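Friday night, quick one before I lose the energy

OK so the back room. I said in July I'd have it sorted by the end of the month and, well. It did not happen. But tonight I got further than I have in ages so I'm writing it down before I fall over.

Started with the shelves. Mistake. Should have done the floor first, because then there's nowhere to put what comes off the shelves - so for an hour everything was in the hallway and Mahnaz had to step over it to get to the bathroom. Sorry Mahnaz.

Stuff that went: two dead lamps, a box of Tostley catalogs, most of the cables (kept the long ones), a chair with three good legs. Stuff that stayed: the toy airplane, obviously. Blue one with the propeller. Manouchehr would never forgive me. It needs a proper spot and not just wherever there's a gap, maybe hung from the ceiling if I can find a hook that doesn't look awful.

The whiteboard is the real problem. It's full again. Boxes, circles, lines going from everything to everything, little notes down the side in handwriting I'd need a magnifying glass for. All in blue becuase that's the only marker that still works. I had the cloth in my hand and then thought no, ask first. Last time I wiped it Hooman didn't speak to me until dinner.

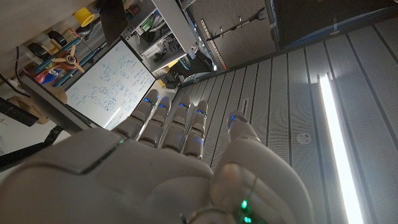
So I texted him. No answer. Texted Mi-kyung, who did half of it, and she said leave it till she's copied it out, give her the weekend. Fine. But it can't stay where it is, it eats the whole middle of the room and you have to go sideways to reach the window. Thinking the wall by the door. I measured, there's 37 inches between the door frame and the corner, which might be enough if it goes up the tall way. Might not. Will measure again when I'm less tired.

Other thing - bins. Went to Talebi for the stackable ones and they wanted 200 for the set. For plastic boxes!! Came home with 3 small ones instead and some labels. Labels are good. I have labeled things that didn't need it. "Tape" on a box you can see the tape in.

Oh and behind the shelf I found the good scissors, the ones I accused everybody of taking last winter. Also a birthday card from Elaheh that I never put up, so that's going on the fridge.

Still to do:
hook for the plane
new markers, any color except blue
wash the window, inside at least
the drawer (not talking about the drawer)
take the lamps to the dump, they close at noon on weekends I think

Elaheh is coming by in the morning to help with teh heavy stuff and I promised her pancakes, so I need to go check if we have eggs. If you've got a way of hanging a whiteboard on an old plaster wall without bringing half of it down, leave me a comment, I'm nervous about that part.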